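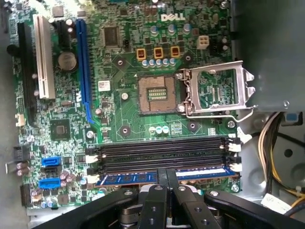
Dell board with the CPU socket open.

Giltaria Heat and Animals Notes: README

Hi, and thanks for downloading! I put this collection together because I kept reading news stories about animals caught in heat waves and droughts, and I could never find them again when I wanted them. So I started saving my own summaries in one place, and it grew. There are 699 entries now, each one a short note I wrote after reading a local report from the Giltaria region.

What's in the download

You get 2 files. The first, notes.csv, has one row per report. The second, places.csv, lists the waterholes, creeks and paddocks the notes mention, with the spelling I settled on (Cusi Creek alone had a bunch of versions, and I still find new ones).
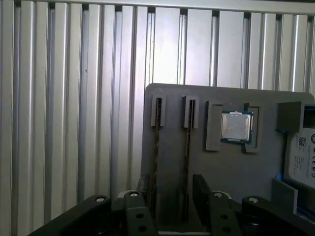 Photo: Verna Marchetti

Columns in notes.csv

note_id: just a number, don't read anything into it
place: matches places.csv
animal: horse, camel, fruit bat, cattle, and so on
high_temp: in Celsius, as the report gave it
count_text: the number of animals in the report's own words
summary: my note, never longer than 200 words

I left count_text as plain text on purpose. Reports say things like "dozens" or "most of a herd," and I didn't want to turn that into a fake number. If you need real totals, you'll have to make that call yourself, and please tell your readers how you did it! 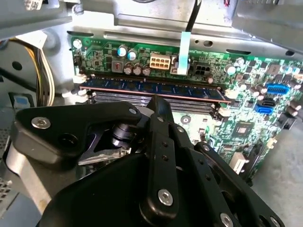 2 min read

Known problems

Roads and towns get a lot more coverage than the back country, so a blank spot on your map may only mean that no reporter drove out there. The same event can also show up twice when two papers covered it. I merged the ones I caught, but 11 pairs are still in there with "maybe_dup" at the front of the summary. Temperatures come from whatever station the reporter quoted, and that can be a long way from the waterhole.

Also, the October notes are thin. I was moving house (sorry).

Using it

Load it in Protov or any spreadsheet program. Trutia works too, but it likes to turn note_id into dates, so set that column to text first. Use the notes for whatever you want, and a mention of Verna Marchetti would be lovely. If you spot a mistake, send me the note_id and a line on what's wrong. I go through fixes on Tuesday evenings.

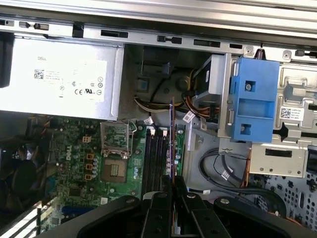
Holding a circuit board module over the open Dell chassis.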